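Print this page | E-mail this page

Re-releasing a novel with a new cover: is a new ISBN required?

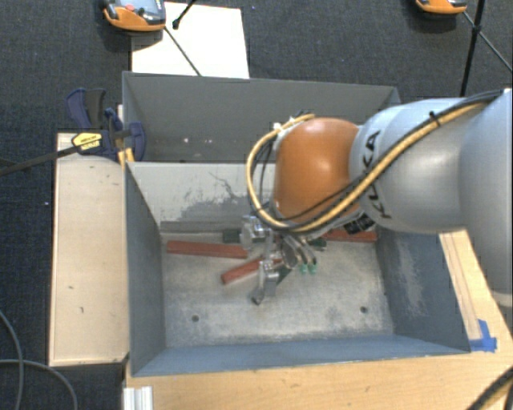
Xiaoyan Yao
A new cover alone does not require a new ISBN. The existing number may be kept where the text is unchanged, apart from minor corrections. If you add a chapter or alter the title, the book should be treated as a new edition and numbered accordingly.

Floselov
I kept mine. No problems.

Bagheri
Members should also check the spine width before sending the new cover to the printer. My second edition gained 4 pages of notes and the old template no longer fitted. Please note that an ISBN belonging to a former publisher may not be used on your own edition, even when the rights have returned to you. Existing reader reviews may need to be linked by the retailer on request.

Contact us | © Vovura Authors' Help | Back to top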